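Wistero R5 Rack and Case Shelf

Item group: Shelving, workshop and storeroom
Sold by: Clindetti Supply, Harnville

The Wistero R5 is a bolt-free steel shelf unit for storerooms, repair shops and back offices. It ships flat in one carton and goes together with a rubber mallet. The uprights are slotted along their full height, and shelf levels can be moved without taking the whole unit apart.

Specifications

Shelves: 5
Height: 72 in.
Shelf depth: 22 in.
Load per shelf: 80 lb., evenly spread
Shipping weight: some 50 lb.
Finish: gray powder coat

Load ratings apply to a unit standing on a level floor with all feet in contact. Point loads in the center of a shelf reduce the rating. Place the heaviest items on the lowest level.

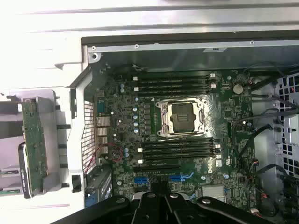
Can the unit be used without the wall anchors?
Anchors are required at full height. A unit built as two half-height sections may stand free on a level floor.

Assembly

Stand two uprights and tap in the short side beams first. Add the long beams at the bottom and top, then the middle levels. Check for square before dropping in the decks. Beam tabs must sit fully down in the slots.

Parts and returns

Spare feet, beam clips and decks are stocked separately. Unopened cartons may be returned to the Ibrahim Road counter with the sales slip. Opened cartons are accepted for missing or bent parts only. Allow extra time for deck orders in August.

Page updated Wednesday, January 31, 2018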